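Glaze crazing inside mugs after a few months, clear gloss over stoneware

kamadetti
3 posts

I fire a clear gloss over a mid-range stoneware body. Mugs come out of the kiln clean, then in two or three months a fine net of lines shows up inside. Same clay and same glaze on small bowls, no lines so far. The kiln is a secondhand De Haan, cooled with the lid shut. Cups and a container on the mat:
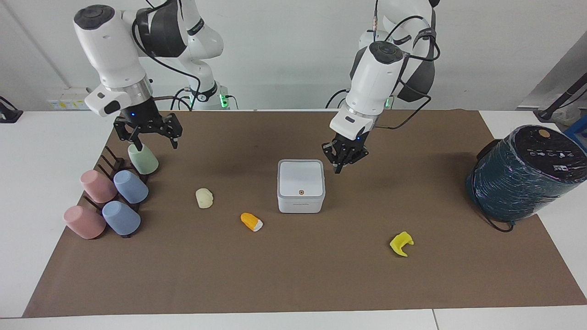
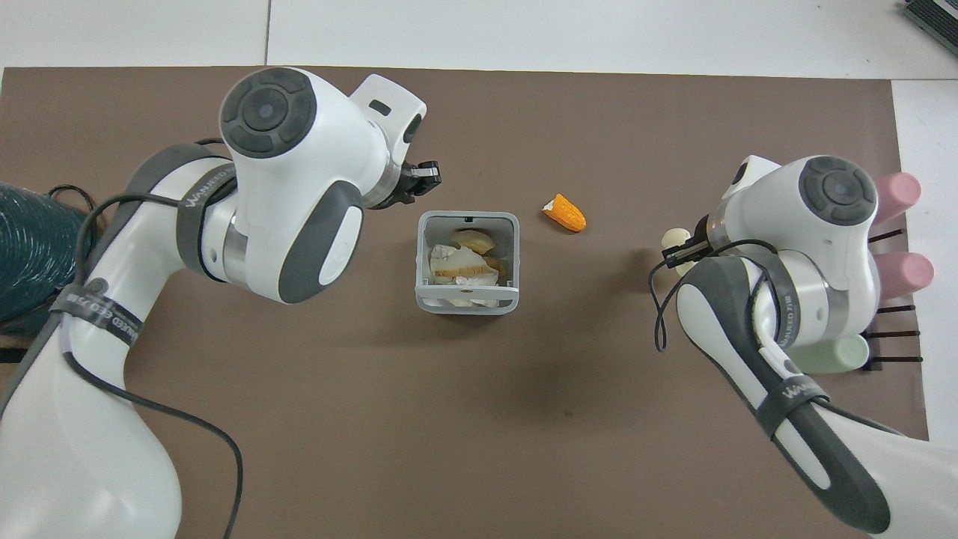 I have tried a thinner coat and a slower cool. The slower cool delayed it, nothing more. Is this the clay or the glaze? I would like to keep the clay.

Bart Van Hecke

Delayed crazing usually means one of two things. Either the glaze shrinks more than the body on cooling and the stress lets go later, or the body is underfired, takes up water and swells. Test before changing the recipe.

Weigh a bare fired tile dry, boil it 2 hours, leave it in the water overnight, wipe it and weigh again. Gain divided by dry weight, times 100, is your absorption. My last tile went from 162 g to 165 g, so a bit under 2 percent, and I would want it lower for mugs.

If absorption is low, it's glaze fit. Add silica in small steps, or replace part of the sodium feldspar with something lower in expansion. Cooling rate won't fix a bad fit.

Put a witness cone on each shelf too. The controller reading is not the same as heat work.

bumstead

Had the same with a bought clear. Switched to another brand and it stopped. Didn't test anything.

Plaltedel

Agree with the boil test, but use a scale that reads to 0.1 g. On a 1000 g scale with 1 g steps, a small tile tells you very little. Bowls may just be getting less hot liquid than mugs. Boil one and check it with ink.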